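Clanthorpe smocking

Clanthorpe smocking is a style of hand-stitched gathering used on babies' and toddlers' clothes, and it's the one I learned on, so forgive me if I get a bit carried away with this entry. You'll see it mostly on yokes and cuffs, where rows of tiny pleats are held in place with embroidery thread. It's stretchier than most other smocking I've tried (a blessing when you're wrestling a cross one-year-old into a dress!) and it sits flatter under a cardigan.

Background

The name comes from the village of Clanthorpe, where the women's sewing circle sold smocked baby gowns from a stall every October. The oldest pattern sheet I've come across is a single page, folded so often that half the stitch key has worn away, and it gives a yoke of 109 pleats. I've made that one twice and I'd say it's a lot of pleats for a very small person.

Vastow, a village further up the valley, had its own version with a wider diamond and no cable row at the bottom. People do argue about which came first. I learned the Clanthorpe way, so you can guess which side I'm on.

Stitches

The basic set is outline, cable, wave and the Vörös stitch – a little red crossed knot worked over two pleats at the point of each diamond. I struggled with the Vörös for months. Mine kept twisting to the left until I turned the work upside down for every second row, and now I can't do it any other way. Traditional pieces use red for the knot and white for everything else, though I've done it in mustard and it looked lovely.

Materials

Cotton lawn is the usual choice. Flenov, a soft brushed cotton, is popular for winter gowns, but it's thick and you'll want fewer pleats – I go down to 50 for a newborn size. Three strands of stranded cotton is plenty. Wash your fabric first, please, I've lost a whole bonnet to shrinkage.

Buying and selling

Most finished pieces are sold through small online shops and at craft fairs, and prices are all over the place. A plain bonnet went for £21 at the last fair I did, and a full gown can be several times that.

Care and folding

Wash by hand in cool water and dry flat. Never iron straight over the pleats! Hold the steam just above them and let them spring back. Fold the skirt up behind the yoke and tuck in the sleeves so that you end up with a rectangle. 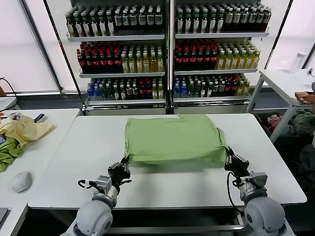 See also

Vastow diamond
Vörös stitch
Counted pleating
Bonnets and christening gowns

Contact | © 2024 Clanthorpe Stitch Pages | Back to top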